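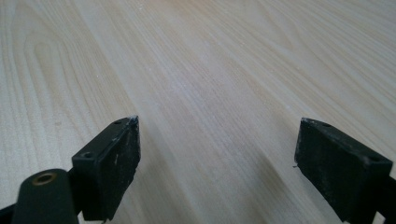

Urban Forestry: Notes for Unit 4, Street Tree Inventory
Parvathi Gounder
22 March 2022

Read these notes before the field session. The last unit dealt with choosing species for narrow planting strips. This one covers how a town finds out what trees it already has, and what it does with the answer.

What an inventory is

A street tree inventory is a list of every tree on public land along the streets, with a location and a few facts for each one. A full inventory covers every street. A sample inventory covers a share of the blocks, picked at random, and the totals are estimated from those. A full one costs more and takes longer, but you can make work orders from it. A sample gives you species mix and general condition for the whole town. It won't tell a crew which maple on Tijani Street has the dead limb.

Our working case is the Lastell neighborhood. The full inventory there was done in November and found 1,424 street trees and 378 vacant planting sites. A vacant site is a spot where a tree could go under the town's spacing rules. It may have a stump in it. Stumps are recorded separately, as removal has to be scheduled before planting.

What to record

For each tree we record location, species, trunk diameter, condition, and any conflict with wires, pavement or signs. Add a note if something needs attention soon, such as a hanging branch over a sidewalk.

Location is the house number plus the side of the lot. Corner lots cause most of the errors. Use the street the tree faces, even if the house has its address on the other one.

Species should be the full name. "Oak" is not enough, and neither is "red maple or similar." If you can't identify it, take a leaf or twig sample from the ground, write the genus, and mark the line for review. In winter use buds, bark and any fruit left under the tree.

Diameter is measured at 4.5 feet above the ground, on the uphill side if the ground slopes. Wrap the tape level. If there is a swelling or a branch at that height, measure just below it and write down the height you used. For a trunk that forks below 4.5 feet, measure each stem and list them all.

Condition

We use four ratings: good, fair, poor and dead. Look at the whole tree before you look at the parts. Then check, from the bottom up:

- root flare: is it visible, or buried under mulch or soil
- trunk: wounds, cracks, cavities, fungal growth
- main branch unions: tight forks with bark pressed between the stems
- crown: dieback at the tips, thin or small leaves, broken limbs

A tree with a single old wound that has closed over can still be rated good. Dieback in more than a quarter of the crown is fair at best. Past half, it is poor. Small street trees are often rated too high by new crews, so compare each one with a healthy tree of the same species and size. This rating is not a risk assessment. That is a separate job done by someone trained for it, and we come to it in Unit 6.

Reading the results

Start with species mix. A common guideline says no more than 10 percent of the trees should be one species, 20 percent one genus, and 30 percent one family. Few older neighborhoods meet it. In Lastell, maples are well over the genus limit, mostly from plantings along Rudico Avenue that went in together and are now aging together.

Next look at size classes. A street with only large trees looks fine today and will lose most of its shade in the same decade. You want plenty of trees in the smallest class to replace the ones that die along the way.

Then match vacant sites to wire height and soil space. Of the Lastell sites, 13 are wide enough for a large tree but sit under low wires, so they go on the small-tree list.

Field session

We meet at the Fakevance Park gate on Rudico Avenue. Each pair takes one block and records 12 trees. Bring a diameter tape, a clipboard, pencils and the species key from Unit 2. Wear shoes you can stand in for two hours. Do not go into private yards, and stay out of the roadway when you measure the street side of a trunk.

Swap sheets with another pair when you finish and re-measure three of their trees. Differences of more than half an inch should be checked together before you leave the block.

Written work

Hand in your field sheet and one page on your block: species found, size classes, worst condition problem, and which vacant site you would plant first, with the species. Due at the start of Unit 5.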